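Section 8: When the gripper won't let go of soft stuff (blankets, quilts, anything thick) 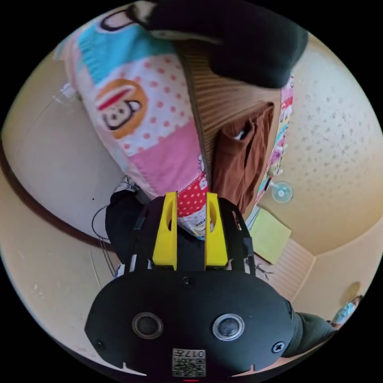 8.1 Before you blame the fabric

I spent most of a September chasing this fault on our Onura hand-held grippers, so let me save you the trouble. What happens is this: you squeeze, the fingers close on the blanket just fine, you release, and the fingers stay shut (or open halfway and sit there). In the log you'll see error 587, "finger return timeout." Karim Slaoui and I both figured the cloth was snagging. We were wrong! It was the return spring losing its seat, and a thick fold of quilt just makes it show up sooner.

CAUTION: Don't yank the fabric out. I did that once and bent a finger bracket. Keep your other hand away from the fingers, too. When the spring pops back it closes hard, and it doesn't care whether it has cloth or a thumb.

8.2 Getting the fabric free

1. Stop recording. Hold the stop button until the beeper sounds twice.

2. Lower everything onto a table or a bed, gripper included, so no weight is pulling on the fingers. If you were working overhead, ask somebody to take the weight of the cloth first.

3. Switch the gripper off and unplug the battery lead. Wait for the beeper to go quiet.

4. Push the release tab in with the flat tool from the Ostex kit. A pen works if you've lost the tool (I've lost two).

5. Slide the cloth out sideways, along the fingers. Go slow with patchwork, the seams like to catch.

Note: If the tab won't move at all, stop here and send the unit to Driss Bensaid at the Lamrani workshop. Please leave the cloth in it. He'd much rather cut a blanket than rebuild a bracket.

8.3 Reseating the spring

1. Take the finger assembly off the housing and put the screws in a cup. They roll.

2. Look for the spring hook on the inside of the slide. It should sit all the way down in its notch. On the bad units it was riding up on the edge, and you can feel it with a fingernail.

3. Press the hook down until it clicks. No click means a worn notch, so swap the whole slide (Baka part 2973).

4. Put the assembly back and tighten the screws by hand only.

5. Plug the battery in, then open and close the fingers on nothing a few times before you go anywhere near a blanket.

8.4 Checking it

Run the free-cycle test from the service menu. Then try a folded towel, then the thickest quilt you've got. If 587 comes back during either one, tag the unit and pull it from use, even if it only happened once.

Note: Change the spring at 3000 cycles whether it looks tired or not. Mine looked perfect the day it jammed. Write the cycle count on the service card when you're done, and reset the counter, which I always forget.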